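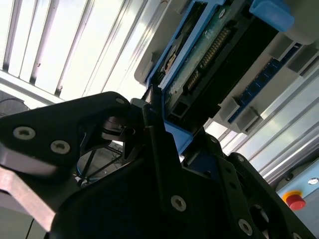 I finished the Stanness book in August and I've been arguing with it in my head ever since.

The pitch goes like this. A small port town goes in for herring in a big way, a handful of merchant families get rich, and their money pays for everything that comes after: the harbor wall, the school, the bank, the railroad spur. Tsehay Teshome tells it well. She can make a page of salt receipts readable, and I don't say that lightly, having read a lot of salt receipts.

But I don't buy the middle of it. The whole case that herring money built the town rests on the account books of one firm, Pestevell, and those books have a gap of nearly 40 years. Teshome fills the gap by assuming the firm did what its neighbors did. Which neighbors? She names 2. One of them went broke.

Then there's the bank. We're told the families "stood behind" it. I went looking in the notes for what that means, and the answer is a list of people who came to a dinner. I've been to dinners. I have never once stood behind a bank.

Kaisu Turunen wrote an article years ago about the Seppälä family, who were in timber, and who seem to have lent money to half the people in this story. Teshome gives her a footnote. If the Seppälä loans were as large as Turunen thinks, then a good part of the "herring money" was borrowed timber money with fish scales on it, and chapter 7 needs rewriting from the top.

I put this to Obinna Idahosa, who likes the book a lot more than I do. He says I'm asking for evidence that doesn't survive. Maybe so. In that case I'd like the sentences to be less sure of themselves. "Undoubtedly" turns up in places where I was busy doubting.

Read chapter 8 anyway, the one on the women who gutted and packed. It's built on wage lists and court cases, it claims only what they'll support, and I learned something on every page. I wish she'd started there and worked outward.

Next up is Sheila Pickering on coastal tolls. I'm told it settles the railroad question. We'll see.

Comments and corrections: use the contact form | All posts © the author | Back to top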